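Paper handling cell – fault notes and pictures
Posted 2021-12-21 by Annick Lebrun

Stuvon put the two-arm cell in at our Grandcombe site in February, to fold and hand over single sheets of coloured paper for the Kornance sample packs. It ran well enough until we changed paper. Since then it has been dropping sheets, creasing them in the wrong place and, on one afternoon, stopping with both grippers a hair's breadth from each other.

A few people at Ferraro asked to see what the job looks like close up, so I have put four pictures on this page. Click any of them for the larger version.

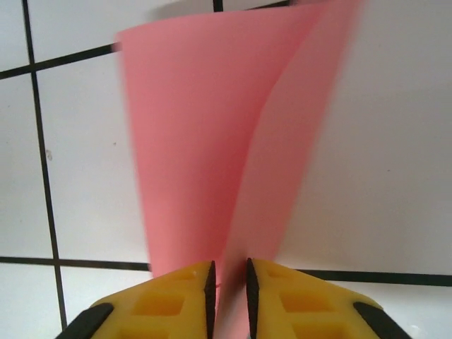 Pink sheet held by its gathered lower end.
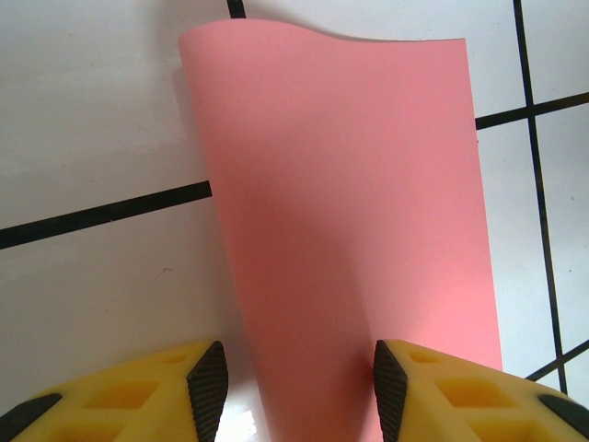
Sheet upright between the fingers, with a wavy top edge and a bend low down.
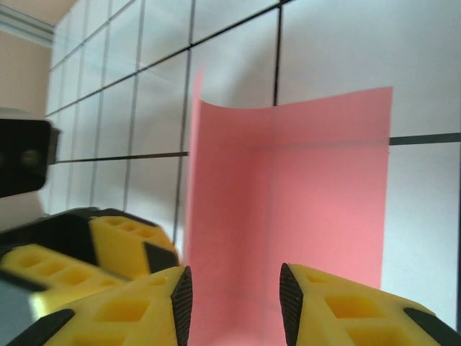

Folded sheet, left panel standing higher than the right. The black ridged pads are the parts we replace most often.

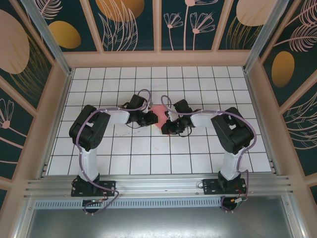 Both arms on the rail, grippers facing each other over the tiled surface.

The fault itself took a while to pin down. Out of 300 sheets in the first full run on the new paper, 28 were dropped and 16 more came out with a second crease. We blamed the pads and fitted a new set, which made no difference at all. Then we blamed the air from the door, and taped the door shut for a day, which annoyed everyone.

The real trouble was the closing force. The setting had been made for the old, stiffer stock and had never been written down anywhere except in the program. With the softer paper the fingers squeezed the sheet into a pleat, and the second arm then reached for an edge that had moved. Stuvon lowered the force and slowed the handover by 30 per cent. The last run lost two sheets.

The stop is a separate matter and is still open. Both arms were sent to the handover point at once after a restart, and the only thing that halted them was the overload trip on one elbow. No one was hurt, but someone had reached in to clear a sheet a minute earlier – with the power still on. Until Stuvon sends the corrected restart routine, the rules are:

Power off at the wall before any hand goes past the rail.
Restart one arm at a time, left arm first.
Write every stop in the book, including the ones that clear themselves.

The book hangs by the main switch. Spare pads are in the second drawer, and there are only two sets left, so please tell me if you open one.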